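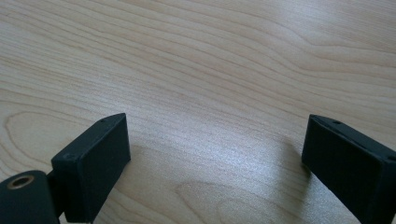
Tabletop Demonstrations Group
Minutes of the January meeting, Garkholm workshop, 2:00 p.m.

Present: Marwan Twal (chair), Xuân Tôn (minutes), Phùng, the four January collectors, two people from Tesness on the phone
Apologies: the Dukisora training team, who sent written notes

1. Minutes of the last meeting

Accepted with one fix. Item 4 should have said "re-grasp," where we had "release."

2. Where the collection stands

Marwan gave the totals. We have 181 accepted demonstrations for the cup and saucer task and 40 for the napkin fold, against a target of 400 for each. Cup and saucer is moving really well now, and the last batch was the cleanest so far - smooth approaches, very little hovering, and people are letting go of the handle without that little twist we used to see in almost every clip. Marwan wanted it in the minutes that the collectors did this themselves by swapping clips and talking them over at lunch.

Napkin fold is slow. Everyone who has tried it agrees it is harder with the hand-held gripper than it looks. The second fold is where most attempts go wrong. Phùng has been pinching the corner from the side and dragging it across low, and played three clips of it. They were lovely to watch! The group agreed that collectors should be free to try this and any other approach that gets a full fold, so that the model sees more than one way of doing it.

3. Notes from Dukisora

Xuân read these out. The first training run on cup and saucer finished and the policy reaches for the cup from starting positions it was never shown. It still struggles when the saucer is close to the table edge. They ask for more examples with the saucer near the edge and at least a few with the cup lying on its side.

They also asked about glare. The tabletop is glossy enough that the light washes out the wood grain in the middle of the view, with both fingers open and nothing between them. Dukisora's question was whether we should cover the table with a cloth.

Long discussion. Phùng was for the cloth, at least for napkins, where a pale napkin can get lost against a pale table. Marwan was against it for cups, as real kitchens have shiny tables and he would like the model to meet some. Tesness said they had no preference as long as each session is labeled. Agreed: cups stay on the bare table, napkins get half and half, and the session sheet gets a new box for "cloth / no cloth."

4. Start and end of a demonstration

Some clips begin with the gripper already closing, and these have to be thrown out. Agreed wording for the card on the wall:

Open the fingers all the way. Hold still over the table. Start recording. Count to two, then go. At the end, open fully again, back away, hold still, stop.

Xuân asked whether failed grasps followed by a good one should be kept. Dukisora want them, so yes. Mark the sheet with an R. If the cup goes on the floor, stop and start over.

5. Grippers

Tesness are printing a spare set of fingers in the same black plastic. They would like to try a softer pad on the inner faces. Marwan was keen but asked that nobody switch in the middle of a task, or we will end up with two kinds of cup data. The pads will wait for the spoon task.

Xuân reminded everyone to check the finger joints before each session. One of the grippers had worked a bit loose last week and the fingers were not closing evenly. Tightened now, but the clips from that afternoon need a second look.

6. Next task

Spoons into a drawer got the most support, with stacking bowls second. Phùng already has a drawer unit at home and offered to bring it in. There was a lot of excitement about this one - it is our first task with something that has to be opened before anything else can happen. Short trial first, no target set yet.

7. Other business

The kettle is working again.
Session sheets go in the green folder, please, face up.

Actions
Marwan: reply to Dukisora on the cloth, ask how many edge-of-table clips they need
Xuân: new session sheet, new wall card, review the loose gripper clips
Phùng: drawer unit, short write-up of the side pinch
Tesness: spare fingers, pad samples

Meeting closed 3:25 p.m.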